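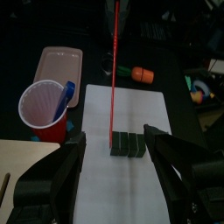 3.2 Survey of board condition and replacement

The household survey was designed to measure how long kitchen cutting boards stay in use and what leads their owners to replace them. Earlier work on board hygiene has mostly dealt with bacterial recovery from new or artificially scored surfaces. Much less is known about the condition of boards in ordinary homes, and estimates of service life are usually taken from sales data, which do not separate replacement from the purchase of an additional board.

Questionnaires were mailed in June to households in the towns of Eskola and Brarnance. A total of 1,357 forms were returned, of which 133 were excluded. A form was excluded if the material of the main board was left blank, if two or more materials were marked for the same board, or if the stated age of the board was greater than the stated age of the household. Partly completed forms were otherwise kept, and missing answers were treated as missing in the analysis of that item only.

Respondents were asked to report on the board they used most often. The form covered material, color, thickness, age, washing method, drying position, and whether the same side was used for raw meat and for vegetables. Condition was rated on three separate scales: cuts, stains, and warping. The scales were kept separate because a pilot round had shown that respondents asked for a single overall score gave nearly all of the weight to staining. A board with deep cuts and no color change was often rated as good, while a lightly cut board with one visible stain was rated as poor.

Color affects this judgment. On a white surface even weak discoloration can be seen, as with the faint brownish-gray smudge in Figure 3, and the coding rules therefore treated any visible mark as a stain regardless of its strength. Shading that could be attributed to lighting was not coded. Dark boards were rated on the same scale, but the results for them should be read as a lower bound, and they are reported separately in the tables.
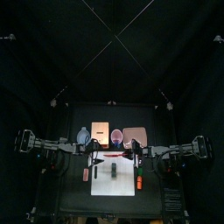
A subset of 200 households also agreed to lend their main board for inspection. These boards were examined at the Famel laboratory by two raters who had not seen the questionnaire answers. Cut depth was measured with a Bimetti surface gauge at fixed points on a grid, with the outer margin left out. Warping was taken as the largest gap between the board and a flat plate, measured with the more heavily used side facing up. Where the raters could not agree on which side this was, both sides were measured and the larger value was kept.

Boards were returned within 12 days. Households were given a replacement for that period and were asked not to change their washing routine. The replacement boards were not part of the study and were not inspected afterward.

Agreement between self-reported and measured condition was tested for each scale with weighted kappa. Age of board was entered as a continuous variable. Washing method was reduced to two groups, hand and machine, and households that reported both were assigned to machine washing, on the assumption that the harsher treatment would dominate any effect on warping.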